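What a Bag of Malt Costs Now

I opened the August invoice from Solberg standing up in the kitchen, and then I sat down to read it again.

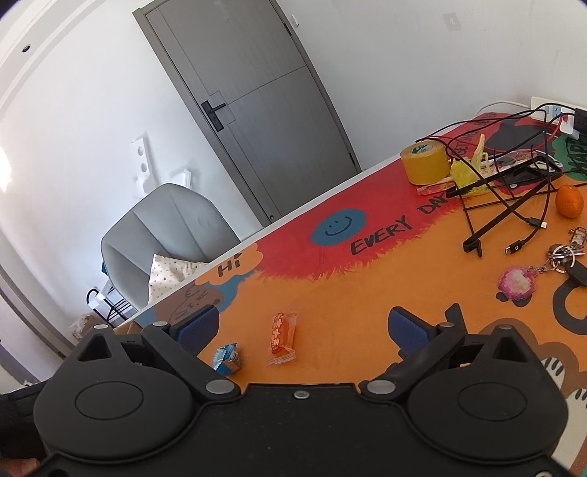

The numbers, for anyone who likes numbers

When my cousin Marit Engebretsen and I started selling our ginger beer and the dark malt drink (the one everybody's grandmother seems to have an opinion on), we were buying a sack of malt for a price I could say out loud without wincing. The latest one has gone up 11 percent, and that's the second rise since spring. Bottles are up too. Caps have stayed put, bless them, but you can't build a business on caps.

We make 440 bottles in a good week. Last year we sold 2000 over the holiday stretch alone, and I remember telling Marit that we were practically a factory, and she told me to go and wash the funnels. She was right, they needed it.

So should we charge more?

I've gone back and forth on this all month. The big drinks companies raise a price and put out a statement with the words "input costs" in it, and then they go to lunch. I have to look Salamatu Kpodo in the face. She has taken two bottles of the malt every market morning since we first set up at Wirkcombe, she brings her empties back rinsed, and I don't much want to be the person who tells her it's gone up again.

I did tell her, though! I thought I'd better try it out on somebody kind. She listened to the whole speech (it was a long speech, I'd practiced in the car) and then asked if the ginger was going up as well, and when I said no she said she might switch for a while and see. Which is fair enough, and also exactly what I was afraid of.

Marit thinks we should leave the price where it is and go to a smaller bottle. I can't stand that. I notice every time a cereal box gets thinner and I grumble about it all through breakfast, so I'd feel like a terrible hypocrite. She says most people don't grumble at their cereal.

Other things we're trying

There's a supplier over in Candonby called Adeck who will sell us malt for less if we take a bigger load. The trouble is where to keep it. My hall closet is already full of sugar, and the back bedroom smells of ginger whatever I do with the windows. Marit has room in her garage but it gets damp in there by November, and damp malt is money thrown in the compost.

For now the malt drink goes up by a quarter from next month and the ginger beer stays the same. If you bring back your empties we'll still knock a little off, same as always, and please do take the labels off first if you can manage it. Warm water and a bit of baking soda does the trick.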